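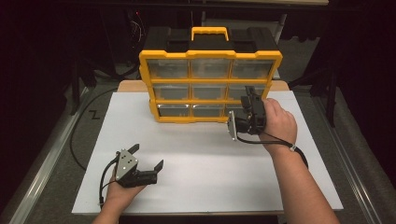

Hand-held grippers at the nine-drawer case, open day.

Friday, October 1, 2021

Open day at Plovell, went over with Katherine Huanca. Writing this up the same evening while I can still read my own handwriting. Great day! Got there before the doors opened and they let us stand right by the rails while they set up.

The drawer station was the best thing in the building. You hold one gripper in each hand and work the parts case with the two pairs of fingers, and everything you do gets logged for training. Silviu Bălan runs it and he was very patient with my questions (I had a page of them). They have 3,000 logged runs on drawers so far, of which 1,736 passed review. I expected a better ratio, but he says the rejects are mostly one hand drifting out of view, or people pulling too fast.

I got a turn. Notes from that:

Pulling a drawer is easy. Keeping the case from sliding toward you on a smooth white board is the hard part, so the second gripper ends up being a brace. Took me several tries to stop using my elbow.

The cable matters more than I thought. Strap it at the wrist and leave slack, otherwise you feel it tug every time you rotate. Ours at Brustolby hangs straight off the back of the grip — going to change that Monday.

Bottom row is awkward. Your knuckles want to be where the board is. Katherine got on much better by coming in from the side with her hand tilted, and she was opening the low drawers cleanly by the end. I want to see if that works with our longer fingers.

Silviu also showed us the review tool, which plays both hands side by side and lets you throw out a run with one key. We need this. I asked if they'd share it and he said to write to him.

Also saw the Haslam arm running a policy trained on the same data. It opened the top center drawer first try and got a round of applause, then missed the handle twice. Still, lovely smooth approach.

To do:
Email Silviu re review tool and finger drawings
Wrist straps, both rigs
Ask Wendent for a quote on a white board, same sort of size
Katherine to write up the side grip
Second visit in March? They want to have bin picking going by then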